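Ferenc Antal
@ferencantal
07/08/2026

Okay, a long one today, so get yourself a drink. A few of you asked how we ended up giving away most of our kitchen before the move, and I promised I'd write it up once the boxes were gone. The boxes are gone! (Mostly. Two are still in the hall.) 1/12

Background for the new folks: we left the big house on Berrada Street in the spring and took a one-bedroom upstairs from the bakery. Lovely light, very kind neighbors, and a kitchen I can cross in two steps. My old one had a pantry you could sleep in. 2/12

I started with the cookbooks, which was a mistake, since I sat down on the floor with the first one and read it until dinner. If you're doing this yourself, leave anything with pages for the end. 3/12

What got me moving was a plain notebook. I wrote down every single thing I took out of a drawer or a cupboard, one line each, and by Sunday night I had 389 lines. That's for two people who eat soup four nights a week. 4/12

Then I went down the list with a pencil and put a tick by whatever I'd used in the past year. Not "might use," used. My wife did the same in blue pen so we could argue about it properly - and we did, mainly over the fish kettle. 5/12

The fish kettle stayed. I'm not going to talk about it. 6/12

For the things that were leaving, I tried the neighborhood swap page first. Good for big stuff, less good for small stuff, because people will drive across town for a stockpot but not for a melon baller. So I bundled the little things by job: baking, tea, picnics, and so on. The bundles went in a day. 7/12

I sold a few nicer pieces too and made $200, and that went straight to the moving van. I'd been dreaming of more, I admit it. Old casserole dishes are worth a great deal to the person who cooked in them and very little to anybody else. 8/12

Now for the question I get the most: what do you keep for stirring and serving? We used to have two crocks stuffed so full you couldn't pull out a ladle without bringing along a whisk. These days it's one drawer, and whatever doesn't lie flat in it doesn't live here. 9/12

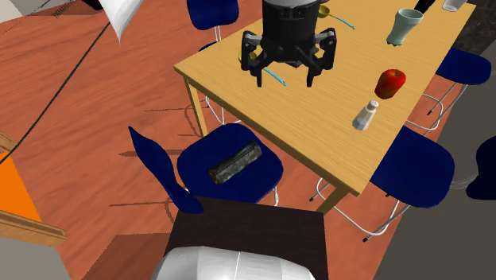

Teal handle, yellow spoon. Color in the kitchen makes me happy!

I do miss one thing, and it's my mother's flour sifter. I gave it to my niece, who bakes far more than I do, and she sent me a loaf last week with a note tucked in the bag. So I miss it a little less than I did in August last year, when I was only thinking about giving it up. 11/12

If you're in the middle of this right now, go slow and do one drawer an evening, and let yourself keep your own fish kettle. Tell me what yours is, I'd love to hear. Next time I'll get into the linen closet, and I'll need to work up to that one. 12/12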